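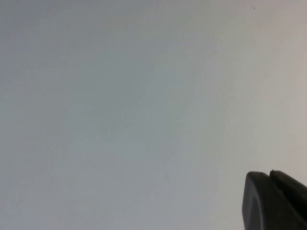
회색 같은데 오른쪽 위로 갈수록 분홍 도는 베이지가 됨

2022년 10월 29일
색연필 정물 타래 이어갑니다. 오늘은 배경색에서 하루를 다 썼어요. 흰 건 그냥 종이 남겨두면 되는 줄 알고 살았는데 왼쪽은 푸른 기 도는 회색이고 오른쪽 위는 따뜻한 색이고... 그 사이가 어디서 바뀌는지를 아무리 들여다봐도 모르겠는 거 있죠ㅋㅋ

처음에는 회색 한 자루로 힘만 조절해서 깔아봤어요. 결과는 먼지 낀 종이. 지우개로 반쯤 걷어내고 그 위에 아주 연한 청회색을 왼쪽 아래부터 비스듬히 올렸더니 조금 낫더라고요. 오른쪽은 베이지를 깔고 그 위에 분홍을 얹는 둥 마는 둥.

수업은 Pilar Garrido 선생님한테 듣고 있어요. 선생님이 제 종이 보시더니 "흰색 칠하는 사람은 서두르면 안 돼요" 하고 그냥 지나가심. 저 그때 이미 엄청 서두르고 있었거든요...

종이 물어보신 분 계셔서. Kostow 중목이고 색은 미색 말고 백색이요. 미색에다 하면 따뜻한 쪽은 거저 먹는데 차가운 쪽이 영 탁해져요. 한 묶음에 15장 들었고 저는 벌써 2장을 배경 연습으로 날렸습니다.

색연필은 Zamunell 쓰는데 연한 색이 진짜 예뻐요!! 단점은 심이 물러서 자꾸 부러진다는 거. 청회색은 이번 달에만 깎은 길이가 칠한 길이보다 길 것 같아요. 연한 색은 어차피 세게 누를 일이 없으니까 뭉툭한 채로 눕혀서 쓰는 게 저한테는 맞았어요.

아 그리고 소재 얘기. 이번 거는 분홍 컵, 분홍 접시, 서양배, 그리고 작은 큐브 두 개예요. 꽃이나 천 주름 없어서 쉬울 줄 알았는데 아니었고요. 단순한 모양일수록 조금만 틀려도 티가 확 나요. 배는 대충 그려도 배인데 접시는 대충 그리면 만두가 됩니다.

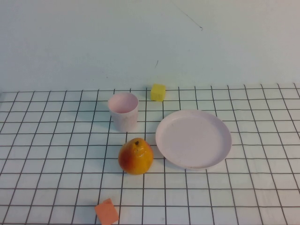 그래서 순서를 정했어요. 접시 타원부터 잡고, 그다음 컵, 그다음 배, 큐브는 맨 나중. 제일 큰 걸 먼저 앉혀놓으니까 나머지 크기 재기가 훨씬 편해요. 저번에는 배부터 신나서 그렸다가 접시 들어갈 자리가 모자라서 다 지웠음.

격자선 있는 흰 상판이 이럴 때 진짜 고맙습니다. 컵이 세로선 하나를 딱 걸치고 있어서 그 선을 기준으로 잡고, 접시는 칸을 세지는 않고 타원이 선이랑 만나는 자리만 콕콕 찍어뒀다가 이었어요. 찌그러짐이 많이 줄었어요(아예 없다고는 안 했습니다).

근데 선을 그림에 넣을지 말지는 아직도 고민 중이에요. 넣으면 뒤로 갈수록 좁아지는 게 보여서 깊이가 확 살거든요. 대신 한 줄만 삐끗해도 상이 휘어 보여요. 일단 앞쪽은 또렷하게, 벽 가까운 쪽은 흐릿하게 넣어보는 중.

배는 보자마자 노란색을 집었는데 칠하다 보니 노랑과 주황 사이의 황금빛이었어요. 왼쪽은 발그레하게 붉은 주황이고요. 저는 레몬색 깔고 → 귤색 → 왼쪽만 붉은 주황, 이렇게 올렸어요. 반짝이는 데는 꼭지 가까운 쪽인데 여기 종이를 남겨두는 걸 또 까먹어서 지우개로 팠습니다. 매번 까먹어요 매번!!

접시랑 배가 닿을락 말락 하는 데 있잖아요. 거기가 이 그림에서 제일 재밌었어요. 접시 왼쪽 아래로는 부드러운 회색 그림자가 지고 배 밑은 훨씬 진한데, 둘이 가까이 붙어 있으니까 그 좁은 틈에서 진하기를 다르게 줘야 해요. 검정 쓰고 싶은 걸 꾹 참고 남색이랑 갈색 겹쳤더니 덜 무겁게 나왔어요.

분홍은 컵이랑 접시랑 같은 색연필로 갔어요. 둘 다 옅은 분홍이라 가능한 일ㅎㅎ 컵 안쪽만 한 단계 진하게. 처음에 컵 안쪽을 회색으로 눌렀다가 플라스틱 컵이 시멘트 컵이 되길래 분홍을 한 번 더 겹치는 걸로 바꿨어요. 어두운 분홍은 분홍으로 만들어야 하나 봐요.

노란 큐브는 저 뒤에 벽 바로 앞이라 작고, 앞에는 연어색 큐브가 살짝 비스듬히 있어요. 저는 비스듬한 큐브가 너무너무 싫습니다. 모서리 하나가 위를 향하니까 어느 면이 어디로 도망가는지 모르겠어요. 자를 대고 싶은데 선생님이 자 금지령 내리심. 세 번 그리고 세 번 다 지우개가루가 됐어요.

노란 쪽은 윗면이 앞면보다 조금 밝은데 노랑은 어둡게 만들기가 참 어렵네요. 회색 섞으면 겨자 되고 갈색 섞으면 식빵 되고. 황토색을 아주 살살 올린 게 그나마 제일 큐브 같았어요. 더 좋은 조합 아시는 분 제발 알려주세요.

벽은 푸르스름한 옅은 회색으로 긁힌 자국 몇 개 빼면 민짜예요. 상판이 흰색이라 벽을 조금만 눌러줘도 경계가 보이거든요. 그래서 경계선을 따로 긋지 않고 면 색 차이로만 나눴더니 훨씬 자연스러워요. 저처럼 외곽선부터 긋는 버릇 있는 분들 꼭 해보세요.

끝나고 Olivares 가서 코코아 마시면서 그림 펴놨는데 옆에 앉은 친구가 "배 맛있겠다" 그래서 기분 좋았고, 접시 가리키면서 "이건 햄이야?" 그래서 나빴습니다. 분홍 접시의 운명인가...

접시가 햄으로 안 보이려면 테두리를 살려야 할 것 같아요. 살짝 올라온 테가 있는데 제가 그걸 거의 뭉개버렸더라고요. 안쪽 바닥은 고르게 두고 테두리만 밝은 선, 어두운 선 나란히 얇게. 내일 이 부분만 따로 연습해볼게요.

댓글에 지우개 질문 많아서 한꺼번에 답해요. 떡지우개는 800원짜리 문구점 거 쓰고요, 하이라이트 팔 때는 Melledness 연필형 지우개요. 이건 깎아 쓰는 거라 끝이 뾰족해서 좋은데 세게 문지르면 종이가 일어나요. 중목지면 특히 조심.

올해 목표가 정물 100장이었는데 음 그건 1월의 제가 너무 용감했던 걸로 하고요. 장수는 이제 안 따지고 한 장을 오래 보는 쪽으로 갈아탔어요. 배경에 하루 쓰는 사람이 무슨 수로 채우겠어요ㅋㅋㅋ

다음은 접시 테두리랑 연어색 큐브 네 번째 도전. 큐브 잘 그리는 분들 첫 선을 어디부터 긋는지 좀 알려주세요. 저는 위로 솟은 꼭짓점부터 찍는데 여기서부터 잘못된 건가 싶어서요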